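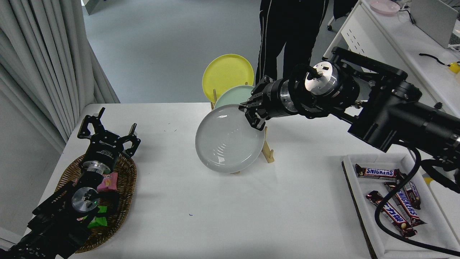 Yellow, mint green and grey plates standing in the wooden rack, with the snacks kept to either side.

How to set up a small wooden plate rack (and a snack corner to go with it)
Updated March 2021

When we moved into the Puturura flat last September, the kitchen had one narrow cupboard and a perfectly good white table, and for weeks our plates lived in a wobbly stack at the end of it. A little wooden dish rack sorted that out in an afternoon, and I've grown so fond of it that I thought I'd write down how I like to arrange things. It's easy, I promise!

1. Clear and wipe the table
Take everything off first, even the things you mean to put straight back. A damp cloth will do, followed by a dry one - wooden feet and puddles don't get on at all well.

2. Find the rack its place
I like mine in the middle, towards the back, so there's room in front to lay a plate down. Give it a gentle press on each corner. If it rocks, try turning it a little before you go hunting for bits of card to wedge under it.

3. Load from the back
Start with the rear slots and work forwards. Hold the plate by its rim, lower it between the pegs and let it lean until it settles by itself. If you have different colours, do play about with the order (I spent far longer on this than I'd like to admit). Brightest at the back is my favourite, with the paler ones stepping down in front of it.

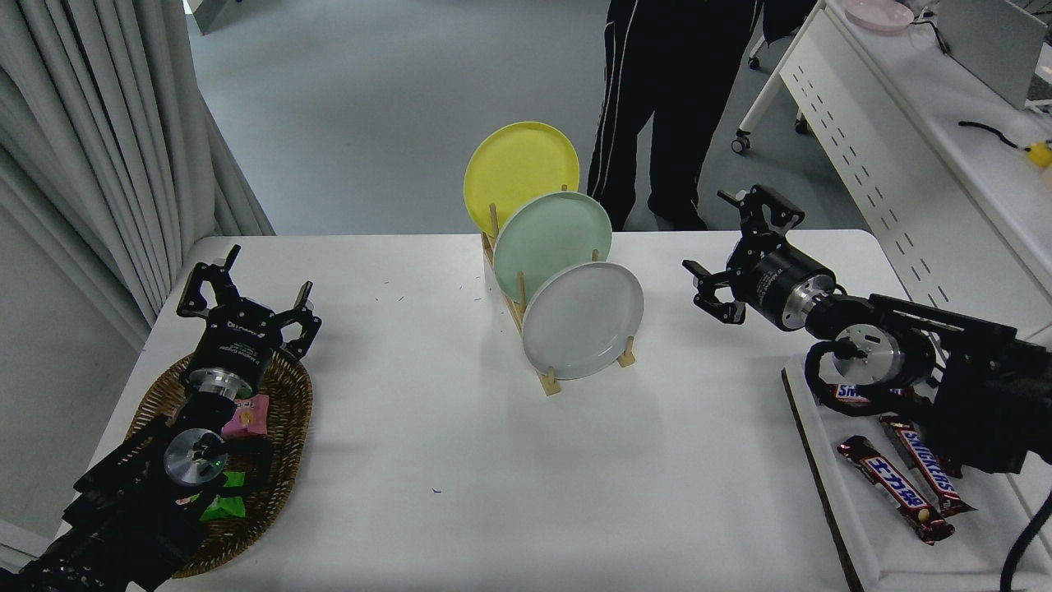 Lemon yellow at the back, then pale green, then the lightest plate in the front slots.

4. Add a basket and a tray
An oval woven basket is lovely for small wrapped sweets, and it looks friendly on the left of the table. Chocolate bars are happier in a shallow tray with raised edges, over on the other side, where they can lie flat and don't get squashed. Ours came from the Curkley market, basket and tray together, and we've never regretted it.

5. Take plates from the front
When somebody wants a plate, lift out the front one and set it flat on the table before you reach for anything else.
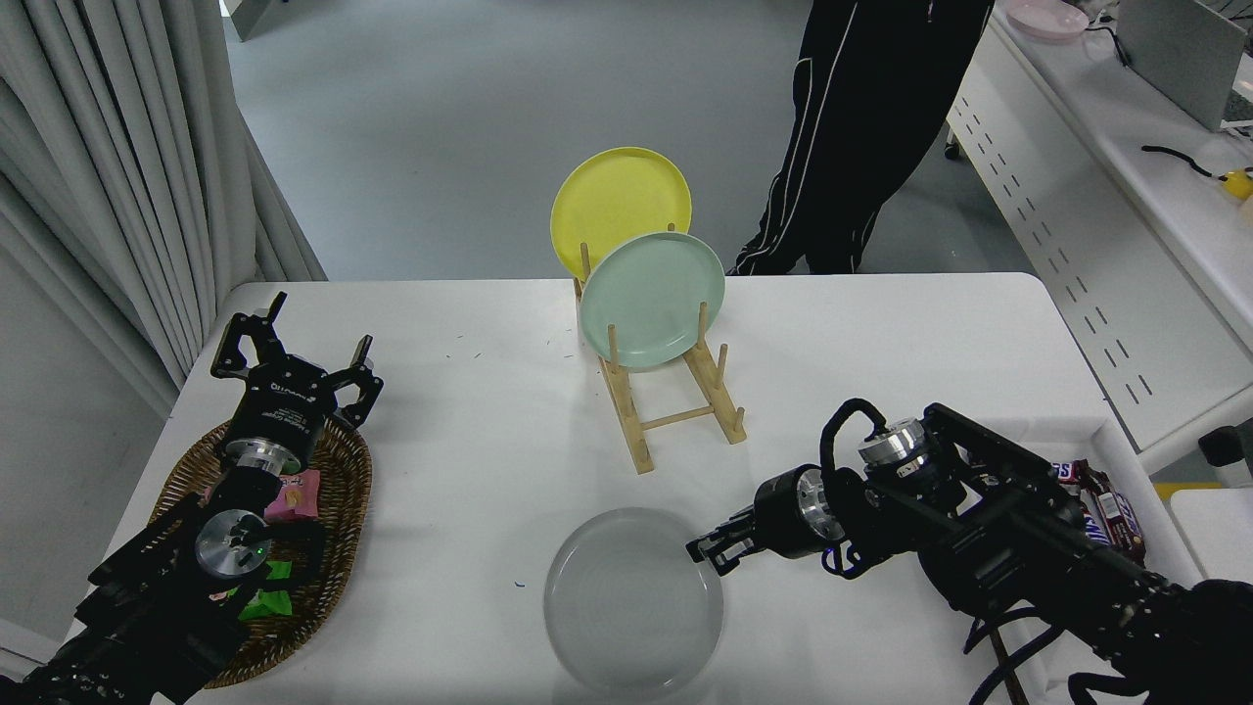

The others can stay just as they are, and you'll have an easy gap to slot the clean plate back into later. Every so often, empty the rack completely and brush the crumbs out from between the pegs with an old pastry brush. Let the wood dry in the open air, well away from the radiator, and then load it up again from the back.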